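We use cookies to remember your reading level. Accept | Settings

Folds, Ribs and Rubber
By Mervyn Pickering | April

A material is the stuff an object is made of. Two common materials are rubber and metal. They behave differently when a force is applied to them.

Rubber is made of very long, tangled chains of tiny particles called molecules. When rubber is pulled, the chains straighten. When it is released, they tangle again and the rubber returns to its first shape. A material that does this is called elastic.

A thick sheet of rubber is still hard to bend. One solution is to fold it into ribs, like the middle of an accordion. This shape is called a bellows. On the outside of a bend the folds open, and on the inside they close – the rubber itself stretches very little. Thick, rounded ribs in matte black can sit right next to smooth silver metal, and the difference in shape is easy to see. 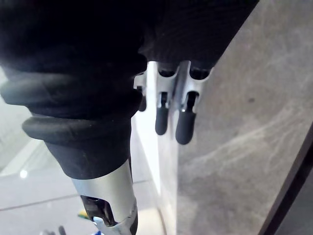

Why tips are often soft

Friction is the force that resists sliding. Rubber usually has more friction against a surface than polished metal does. It also squashes slightly, so more of it touches the surface. Pencil erasers, shoe soles and chair feet all use this property.

Try it: the paper bellows

1. Cut a strip of paper 29 centimeters long.
2. Fold it back and forth, making each fold the same width.
3. Hold both ends and bend it sideways.
4. Bend a flat strip of the same paper the same way and compare the two.

The flat strip will buckle – the folded one opens on one side and closes on the other.

Contact Plada Junior Science, Hanstead | Back to top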